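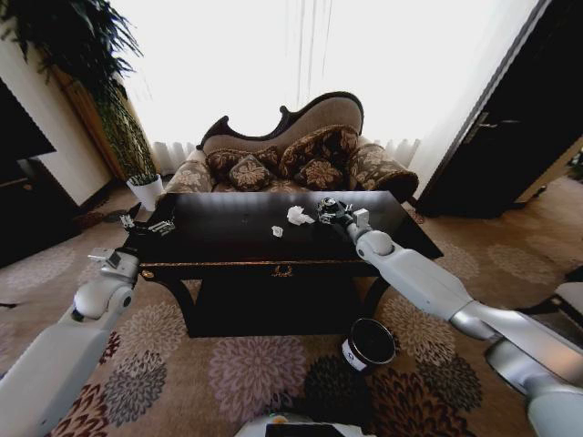
The Tresholm 500 is a tabletop football scoreboard and match radio for people who follow a club from home and have accepted what that does to a Saturday. It pulls the live commentary, shows the score in digits you can read from across the room, and gives off one short buzz when somebody scores. Put it on the coffee table in front of the sofa, between the remote and whatever you're eating, and it will sit there looking like a clock that has opinions. If your sofa is the grand sort, with a carved frame, floral seat and a cushion for every mood, the walnut finish will look more at home than the black one. The display copes with a bright window behind the sofa, too, though sheer curtains never hurt a scoreboard.

Leagues and clubs
The 500 ships with 202 competitions loaded and 2185 clubs, down to divisions where the goalkeeper also sells the raffle tickets. Pick up to six clubs to follow. You may pick your rival and set the buzz to sound only when they concede. We call this Neighbor Mode and it is, by some distance, the most used feature on the unit.

Transfer ticker
During the window, a second line runs along the bottom with rumors. Each one carries a rating from one to five whistles. Five means the player is holding the shirt. One means his cousin liked a photo. You can switch the ticker off, and our support desk suggests you do so by late August.

Delay setting
Your TV stream is behind the radio. Everyone's is. Hold the side dial and the 500 will wait up to 90 seconds before telling you anything, so the goal arrives when the picture does. Eirini Stamatopoulos designed the dial after her brother texted her one penalty too many.

In the box
Tresholm 500 unit
Jansen power adapter, 6 ft cord
Felt base
Quick guide (the long guide is online — it is long)

Which model?
The 506 is the same unit with a battery and a carrying strap. It runs for a full match, extra time and penalties, then asks to be left alone. Wall brackets by Rastis fit both.

Finishes: walnut, black, Jomitz green
Warranty: two seasons, preseason friendlies included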